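家庭场景操作套件如何进入评测台面
——访Dremano公司产品负责人Roscoe Montoya与Stulel应用技术中心评测主管Paloma Lindqvist

桌面机械臂套件近年来逐步进入高校实验室与企业研发部门。与单独采购机械臂、夹爪和控制软件相比,成套交付的方式缩短了用户的搭建时间,也把安装、标定、培训、维护等环节纳入了同一份服务合同。这类产品在日常家居任务中表现如何,服务条款能否与使用单位的实际需要相匹配,是采购部门普遍关心的问题。

2023年3月23日,本刊编辑部在Stulel应用技术中心就Starelel桌面操作套件的试用评测工作进行了访谈。受访者为该套件供应方Dremano公司的产品负责人Roscoe Montoya,以及承担本次评测的Stulel中心评测主管Paloma Lindqvist。访谈分别进行,以下内容经两位受访者审阅后整理刊发。

从部件到套件

Starelel套件由一条机械臂、一只平行夹爪、控制主机、示教装置以及配套软件组成,软件部分以Farouk为名单独发布版本。Montoya介绍,公司最初只销售机械臂本体,用户自行选配末端工具。

“早期的售后记录里,真正属于机械臂故障的条目不多,大量问题出在接口上。”Montoya说,“夹爪的供电、通信协议、安装法兰的尺寸,每个单位的配法都不一样,我们的工程师到了现场,往往要先花时间弄清楚对方装的是什么。后来我们决定把末端工具和软件一并纳入交付范围,由我们对整套设备的工作状态负责。”

他表示,成套供应也意味着一定程度的取舍。套件只支持经过验证的夹爪型号,用户如需更换其他末端工具,须提出书面申请,由公司评估后出具适配意见。未经评估自行改装的,机械臂本体保修不受影响,但整机联调服务不再适用。

“有的用户觉得这一条太严,我能够理解。”Montoya说,“高校的老师尤其希望自由一些。我们目前的做法是开放软件接口文档,硬件部分仍然保持审核。将来会不会放宽,要看返修数据。”

谈到定位,Montoya多次提到“家居操作”一词。他认为,工业场景对节拍和重复精度的要求十分明确,已有成熟的产品体系;而家居物品种类繁杂,材质、形状和摆放方式变化很大,用户更看重的是设备能否在人员示教之后较快地投入一项新任务。Starelel套件的负载和臂展均按照桌面作业设计,控制策略上优先保证接触过程平稳。

“拿起一个塑料餐盒,力大了盒子会变形,力小了会滑脱。”他说,“这种事情人做起来不用想,写成参数却很费工夫。”

评测任务的选取

Stulel应用技术中心长期承担面向会员单位的设备选型咨询,评测结论以内部报告形式提供,不对外排名。Lindqvist介绍,本次评测由会员单位联合提出,评测周期为3个月,费用由中心自有经费列支,Dremano公司提供设备借用和安装服务,不参与评分。

在任务设计上,评测组选择了厨房台面、书桌整理和衣物收纳三类场景。Lindqvist特别说明了厨房类任务的考虑。

“会员单位提交的需求里,厨房出现得最多。”她说,“微波炉、餐盒、杯具,都是很普通的东西,但是放在一起就包含了铰链门、旋钮、狭窄腔体和薄壁容器,对夹爪的要求差别很大。一套设备如果只会抓取规则的方块,在这里很快就会暴露出来。”

按照评测方案,所有物品均从市场上购买日常型号,不作表面处理,不粘贴定位标记。微波炉选用机械旋钮式,餐盒选用带扣盖的塑料盒。台面上物品的初始位置由操作员在规定区域内变动,每次示教前重新摆放。

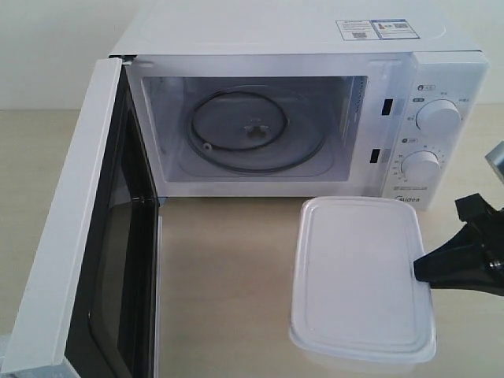

厨房台面任务:微波炉门处于打开状态,夹爪手指触及餐盒盖。

Lindqvist说,评测组把这类任务拆成若干可单独记录的步骤,包括接近、接触、夹持、提起、移入腔体和放置,各步骤分别判定。这样做的好处在于,即便整个任务没有完成,也能知道问题出在哪个环节。

“很多产品介绍只给一个总的成功率,这个数字对采购的人帮助有限。”她说,“同样是失败,夹不起来和放不进去,背后的原因完全不同,前者可能换一副指垫就解决了,后者可能要重新考虑机械臂的安装位置。”

她举例说,微波炉打开的门会占去一侧的空间,机械臂只能从另一侧或正前方进入。评测组在编写方案时曾讨论是否把门拆下,以便比较夹爪本身的性能,最后决定保留。理由是实际使用时门总是在那里的,拆掉以后得到的数据没有参考价值。

对于扣盖餐盒,方案要求夹爪不得以翻倒容器的方式完成搬运,盒盖在整个过程中须保持闭合。盖沿略有突出的容器容易让夹爪误夹在盖子上,操作员需要在示教时选择合适的高度。Lindqvist表示,这一项在评测组内部被称作“看着容易的那一项”,新到岗的操作员通常会被安排从这里开始练习。

示教与记录

评测期间,中心共采集有效示教记录1,650条,每条记录包含机械臂关节状态、夹爪开合量以及同步图像。采集工作由经过培训的操作员完成,实行双人复核,记录不完整或者操作中断的条目不计入有效数量。

Lindqvist对套件的示教装置总体评价较高。她说,操作员手持示教装置时,机械臂的跟随动作连贯,没有出现明显的抖动;夹爪开合由手指扳机控制,行程与实际开口的对应关系比较直观。接受过一天培训的操作员,大多能够独立完成开合抽屉、移动杯具等基础操作。

“不足之处在于长时间使用后的手腕负担。”她说,“示教装置的重心偏前,连续工作一个上午,有操作员反映手腕酸胀。我们后来调整了排班,每完成一组就换人。这个意见已经写进了中期反馈。”

Montoya确认公司已收到该项反馈。他表示,示教装置的外壳结构正在修改,电池位置将向后移动,新版本计划在8月随常规更新一并提供,已购用户可申请更换外壳,具体办法届时以书面通知为准。

关于数据格式,Farouk软件默认以自有格式保存记录,同时提供导出工具。Lindqvist指出,评测初期导出工具处理较长记录时耗时偏多,个别文件导出后时间戳存在错位,评测组不得不安排专人核对。Dremano公司在收到报告后发布了修订版本,时间戳错位的情况在后续抽查中没有再出现,导出耗时有所缩短,但与评测组的期望仍有距离。

“自有格式本身不是问题,用户在意的是能不能完整地拿出来。”Lindqvist说,“我们给会员单位的建议是,在合同里写明导出格式和字段说明的交付义务,验收的时候要真的导一遍,不要只看演示。”

Montoya对此表示认同。他说,公司已将字段说明列为随机文件,今后随每个软件版本同步更新,用户不需要另行索取。

关于夹爪

Starelel套件所配夹爪为黑色,手指部分棱角分明,可以更换指垫。访谈中,两位受访者对夹爪都谈得比较多,看法不尽一致。

Montoya强调通用性。他认为,平行夹爪结构简单,维护方便,配合不同的指垫可以覆盖大部分桌面物品,对于首次采购的单位是较为稳妥的选择。公司曾评估过多指灵巧手方案,考虑到成本和维护难度,暂未列入套件。

“灵巧手能做的事情更多,这一点没有争议。”他说,“可是灵巧手坏了以后怎么修,多长时间能修好,用户单位有没有人会修,这些问题目前还没有令人满意的答案。我们希望设备交到用户手里之后,大部分时间是在工作的。”

Lindqvist则认为,现有手指的外形在部分任务中受到限制。她说,手指前端偏厚,从侧面夹取低矮容器时,需要与桌面保持一定的安全距离,可供夹持的高度因此变小。对于旋钮类操作,平行夹持可以转动旋钮,但转到一定角度后手腕需要回位再夹,动作不够连续,定时旋钮的刻度又比较密,对最终停留位置的控制要求较高。

“旋钮这一项,我们没有给出很高的分数。”她说,“这不完全是夹爪的责任,机械臂末端的转动范围、操作员的视线角度都有影响。我们在报告里把几个因素分开写了,会员单位可以根据自己的任务来判断这一项重不重要。”

她同时肯定了指垫的更换设计。评测组在标准指垫之外试用了软质指垫,在薄壁塑料容器上的夹持表现更为稳定,更换时使用随机附带的工具即可,不需要重新标定。软质指垫的磨损快于标准指垫,用户应当把备件费用计入年度预算。

Montoya说,指垫属于耗材,不在保修范围内,公司按成本价供应。对于手指前端的厚度问题,研发部门已经完成一种收窄的样件,目前在做疲劳试验,何时量产尚无时间表。

安装、培训与售后

根据Dremano公司提供的服务说明,Starelel套件的标准交付包括上门安装、整机标定和现场培训,其中现场培训为期2天,内容涵盖安全操作、示教流程、软件使用和日常保养。培训结束后,由用户指定的人员进行实际操作考核,合格者获得公司签发的操作凭证。

Lindqvist对培训内容的安全部分给予了肯定,认为急停操作、工作区域划定和上电前检查讲解充分,现场演练也比较到位。她建议增加故障判断方面的课时。

“操作员最常遇到的是设备停下来了,屏幕上有一行提示,不知道能不能继续。”她说,“现在手册里有代码对照表,但是解释写得偏技术,刚上手的人看不太懂。我们自己整理了一份简明的处理流程贴在工位旁边,效果比较好。”

Montoya表示,公司已向评测组索取该份处理流程,征得同意后将参考其写法修订手册的相应章节。

在保修方面,机械臂本体、夹爪驱动部分和控制主机的保修期均为3年,自验收合格之日起计算。保修期内出现故障,公司先行远程诊断,确需返修的,视库存情况提供备用部件。Lindqvist说,评测期间发生过一次控制主机散热风扇异响,远程诊断后由公司寄送部件,中心技术人员自行更换,过程较为顺利,对评测进度没有造成影响。

“不过,一次维修不能代表整体的服务水平。”她补充道,“我们在报告中如实记录了处理经过,没有据此给售后服务打分。会员单位如果所在地区距离供应方的服务网点较远,应当在谈判时就把响应时限和备件存放地点落实下来。”

Montoya承认,公司服务网点的分布尚不均衡。他说,部分地区目前依靠合作单位提供上门服务,合作单位的工程师须通过公司的技术考核,服务质量由公司统一回访。对于不具备上门条件的地区,公司会在签约前告知,由用户决定是否接受远程支持为主的服务方式。

安全与使用边界

访谈中,两位受访者都谈到了套件的使用边界问题。

Montoya明确表示,Starelel套件面向研发和教学用途,不作为家用电器销售,也没有按照家用电器的标准进行认证。用户在评测、教学或数据采集中使用厨房电器等物品时,应当遵守相应电器的使用说明,涉及通电加热、盛装液体等情况的,应由现场人员负责看护。

Stulel中心在评测方案中也作了类似规定。Lindqvist介绍,厨房类任务中的微波炉全程不接通电源,只考察开关门、取放容器和转动旋钮等动作;餐盒内不盛放食物和液体。台面周围划定了工作区域,机械臂运动时除操作员外不得有人员进入。

“我们评的是操作能力,没有必要引入额外的风险。”她说,“有会员单位问,能不能测一测热的饭菜。这个问题可以理解,但要等到容器搬运这一项足够稳定之后才适合讨论。就目前的数据来看,我认为还没有到那个时候。”

对于套件能否用于养老、助餐等服务场所的问题,Montoya的答复较为谨慎。他说,公司与有关机构有过技术交流,交流限于任务需求的了解,没有签订供货合同。服务场所中人员流动频繁,对设备的安全等级、清洁消毒和无人值守能力均有专门要求,现有套件不能满足,公司也不会以现有型号进行推广。

采购建议

关于哪些单位适合采购该套件,Lindqvist结合评测情况谈了看法。她认为,具备专职技术人员、以示教数据采集或操作算法研究为主要用途的单位,可以将Starelel列入比选范围,其整机集成程度和示教体验在同类评测中较为突出。以旋钮、按键等精细操作为主要任务的单位,宜先行借用试验,再作决定。对于没有固定技术人员的教学单位,她建议把培训和年度巡检一并写入合同。

她还提醒,采购单位在验收时应使用自己的物品和自己的台面。“供应方带来的演示物品都是调试过的。”Lindqvist说,“换成你自己每天要用的盒子、杯子,换成你自己的桌子高度,结果可能就不一样。这个步骤花不了多少时间,我们希望会员单位都能坚持做。”

Montoya表示,公司接受用户以自备物品进行验收,验收任务应在签约时列明。对于明显超出负载或夹爪开口范围的物品,公司会在技术协议中事先说明。

据了解,本次评测的完整报告已进入校核阶段,定稿后由Stulel应用技术中心向会员单位发放。会员单位如需查阅分步骤评测记录,可通过所在单位联系人向中心提出申请。非会员单位可申请查阅报告摘要,申请表由中心评测部受理。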